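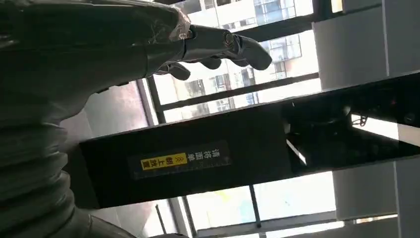 Codurmont Library Writers' Club | Short Fiction

The Night Ferry to Dralleck

My aunt swore the best pears in the world grew on Dralleck, and that you had to eat them on the dock, at sunrise, with the juice running down to your elbows. So when I turned 30 I bought a ticket on the Arkis, the oldest ferry on the route, and oh, what a boat! She had brass rails, a piano bolted to the floor and a cook who sang while he fried onions.

We left Codurmont at dusk with 181 passengers and one goat. I know the number because the purser chalked it on a board by the stairs, goat included as a separate line. I couldn't sleep (who could, with all those stars?) so I went up on deck with my blanket and found half the boat had done the same thing.

A woman in a yellow hat was teaching strangers a card game called Cirillo. You played it with 3 cards and a great deal of shouting.

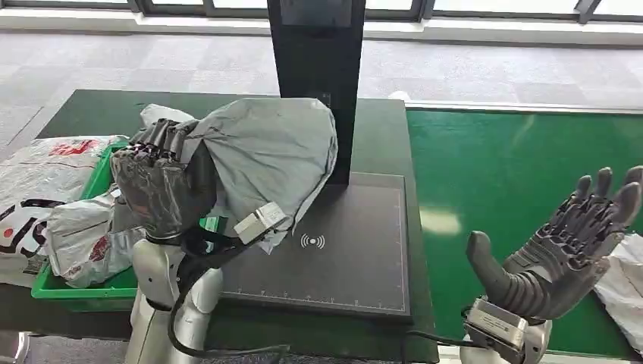
Page last changed: April 4, 2023

I lost four hands in a row and loved every one of them! By midnight I owed her 200 pears, payable on arrival, and she made me sign for it on the back of a menu.

Then the engine went quiet. We drifted in toward the island with the lamps down low, and the smell reached us before the land did, sweet and green and a little like rain. Even the goat lifted its head.

The dock was stacked with crates. I bought the first pear I saw, bit into it, and felt the juice reach my elbow just as the sun came over the hill.

"One hundred and ninety-nine to go," said the woman in the yellow hat, and held out her hand for the next.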